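Open day at the Dekker building, September

I'd been meaning to get to the Urkovum open day for years, and this time I finally made it (tram, then a long walk past the old Kukden warehouse). Doors opened at 10 am and the coffee was already going!

The tableware room

My favourite stop by far. There's a white table with the tiles set on the diagonal, and I'd have one on my balcony tomorrow. A teal cup, a metal spoon, very much my kind of kitchen colours.
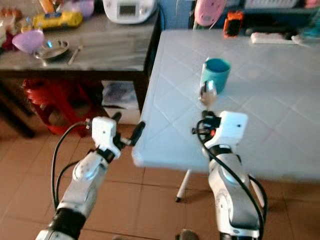

I've been hunting for a tiled table for ages and the best I've found was 102 dollars without delivery, so I got a bit carried away asking where theirs came from. Eveo, apparently, though they've stopped making it.

The other table is wood, a greyish brown with long grain lines, and I liked it nearly as much. It had a round stainless steel pan on it and a fork lying beside the pan.

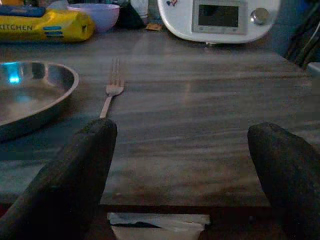
Getting there and eating

Parking is 60 cents an hour behind the building. The sausage rolls were gone by noon, so go early.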